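Laying Out Small Gears Before Reassembly

By Solange Aguiar

The gearbox came apart in 12 minutes. Putting it back is a longer story, so start with a dark, plain surface and very few parts on it.

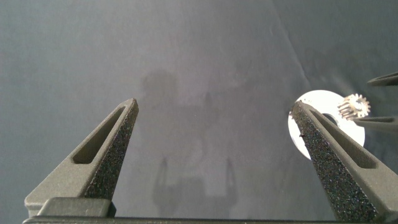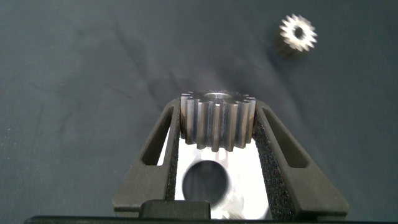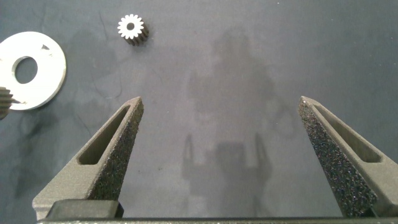

Step 1: Sort
Spur gears in one spot, flat discs in another. A white disc is easy to find on dark gray - a black one is a hobby in itself.

Step 2: Check the teeth
Turn each gear face up and go around the rim slowly. Then look through the bore for grit.

Step 3: Wipe down
Use a dry cloth. Lint loves a greased gear.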